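## 4. Placing and pairing the Warkholm air monitor

The box says the monitor works "anywhere in the room." Don't believe it. Pick a spot before you plug anything in, and expect to change your mind once.

1. Choose a wall or shelf at sitting height, away from windows, vents and the stove. A unit parked over a radiator will report the radiator.
2. Plug in the supplied adapter. Other adapters may light the display, but readings drift on some of them, and the display gives no warning.
3. Leave the unit alone for 23 minutes. The quick-start card claims two. In our trials the two-minute numbers were close to worthless.
4. Hold the side button until the light blinks blue, then open the Pandon app and tap **Add device**.
5. If the app reports "Paired," check that the reading in the app matches the one on the display. The message shows up in some cases where no data is coming through.

**Note:** The app will ask for your location and your contacts. Pairing works fine if you refuse both.

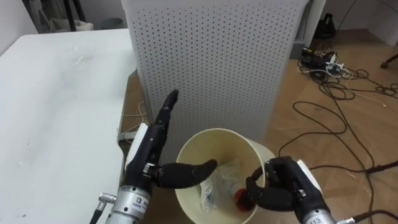 ### 4.1 Setting the alert level

The factory setting is 1200 ppm of carbon dioxide. For a small office with the door shut, that means an alarm most afternoons, and people soon learn to ignore it. Raise the level only after you have tried opening the door.

1. Go to **Alerts > CO2**.
2. Enter a level and tap **Save**.
3. Close the app fully and open it again. If the old number is back, update the firmware and repeat.

**Caution:** The monitor does not detect carbon monoxide, smoke or gas leaks. The "Total Safety" label in the app refers to a paid plan. Keep your existing alarms.

### 4.2 About the "freshness score"

The score runs from 0 to 16. Chiyo Kinoshita asked the maker how it is worked out and got a brochure back. Until there's a better answer, go by the ppm figure and turn the score off under **Display > Extras**.

Calibrate outdoors again in May, or whenever the reading by an open window looks too good.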